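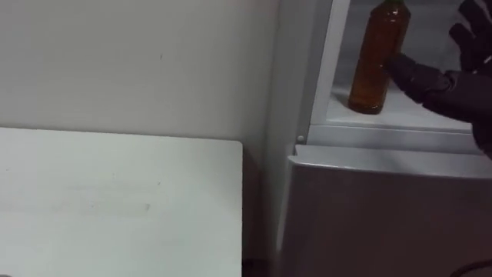
Brullgate's community fridge is to move into a bigger home this July, after two years in the back corner of the old post office on Trunier Street, and the people who run it are hoping the whole town will come along with them. The scheme, which takes in good food that would otherwise be thrown out and gives it to anybody who would like it, has outgrown the little room it started in. Anyone who has squeezed in on a busy morning will know the trouble well enough. A single silver-grey refrigerator and a plain white table do not go very far when the bakery, the greengrocer and half the allotments have all had a good day at once, and the queue has a habit of stretching back through the door and along the pavement towards the bus stop.

The new premises are in the former Mahmoudi shoe shop, at the corner of Cedon Road and the market square, which has stood empty since the shop closed its doors last spring. Many readers will remember being measured for school shoes there (and perhaps the rocking horse in the window, which we are told has gone to a good home in the family). The Mahmoudi family still own the building, and have offered it to the scheme at a low rent for the next three years, with the first few months free while the work is done. It is a generous offer, and one that came quite out of the blue, by way of a letter pushed under the post office door in the middle of winter.

There is a fair amount to do before the doors can open. The shop floor needs levelling at the back, where there used to be a step down to the stockroom, and the electrics are getting on in years and will have to be replaced. The plan is to have two tall fridges and a chest freezer along one side, open shelves for bread and vegetables on the other, and a small sink and worktop at the rear so that large donations can be divided up properly. At present, anyone who is given a sack of carrots has to take it home to sort it out, and bring the carrots back in bags the next morning.

The cost of all this has been put at £2,000 for the fittings, on top of the electrical work, which a local firm has agreed to do for the price of the materials. By the end of last week the appeal had reached £1,035, most of it in small sums. The biggest single amount came from the spring plant sale at the Methodist hall, where 119 trays of seedlings were sold before lunch, the tomatoes going first and the leeks, as ever, bringing up the rear. A quiz night is to follow at the Cedon Arms, and there will be a stall at the summer fair with jams, chutneys and the sort of second-hand cookery books that one always means to use.

For those who have never been inside, the fridge works in a very simple way. Shops and cafés in the town bring in food at the end of the day that is still perfectly good but cannot be sold in the morning. Gardeners bring whatever they have too much of, so that August is a month of courgettes and October a month of apples. Households may bring things too, so long as they are sealed and within date, and there has been a steady stream of tins and packets from people going away on holiday or clearing out a relative's kitchen. Anybody may then come and take what they can use. No forms are filled in, no questions are asked and no money changes hands, although there is a tin by the door for those who would like to put something in it.

That last point is one the organisers are keen to get across, as they feel that a good many people still stay away in the belief that the food is meant for somebody else. "We would love to see more people who simply like a bargain or hate waste," the group said in its spring newsletter. "If you take a cauliflower and make soup of it, you have done exactly what we wanted. Please don't stand outside wondering whether you are allowed in, because you are!"

Certain foods cannot be accepted, and this will stay the same after the move. Raw meat and fish are not allowed, nor is anything containing unpasteurised milk, and cooked dishes can be taken only from businesses that are registered to make them. Home-made cakes are a sore point, it has to be said, as there are some very fine bakers in Brullgate who would gladly fill the shelves twice over. They are being asked to save their efforts for the fair. Eggs are welcome if they come in a clean box with the date of laying written on the lid, and the hens on the Trunier Street allotments have been doing handsomely this spring.

Opening hours are expected to grow along with the space. The present room can be used only when the rest of the building is unlocked, which means mornings, and that has always been hard on people who work during the day. The shop has its own front door, so the plan is to open from ten until two and then again from five until seven, and to see how the evenings go before settling on anything for the winter. More helpers will be needed to make this possible. A turn lasts two hours and involves checking dates, wiping down shelves, noting the temperatures in the book and having a good chat with whoever comes in. Training is given over a cup of tea, and no experience is called for beyond a willingness to look critically at a lettuce.

The group would also be very glad to hear from anyone with a sound set of shelves to spare, or a sturdy trolley for bringing crates across the square, where the cobbles have already seen off two of the lighter sort. Paint has been promised, in a cheerful yellow, and a painting weekend will be arranged as soon as the electricians have finished. Children from the primary school have been asked to design the sign that will hang above the window, and the 50 entries received so far are on show in the library until the end of the month. Visitors can put a sticker beside their favourite. At the time of our visit a smiling parsnip was well in front, with a rather grand loaf of bread wearing a crown in second place.

Parking was raised by one or two neighbours when the plans were first put up in the library, and the group has asked those bringing large donations by car to use the loading bay behind the square, which is free before nine in the morning. The gate to the yard will be left open for them. Bicycles can be left at the railings by the war memorial garden, and the bus from the lower end of town stops almost at the door, which will be a welcome change for anyone who has carried a bag of potatoes up Trunier Street in the rain.

Until the move, the fridge remains where it is and will be open every morning as usual, except for two days at the start of July when everything is being cleaned and carried over. A notice with the exact dates will go up on the post office door nearer the time. Donations to the appeal can be left in the tin or handed in at the library desk, in an envelope marked "Fridge", and names for the helpers' list can be given at either place.

Posted 4/26/24 in Town News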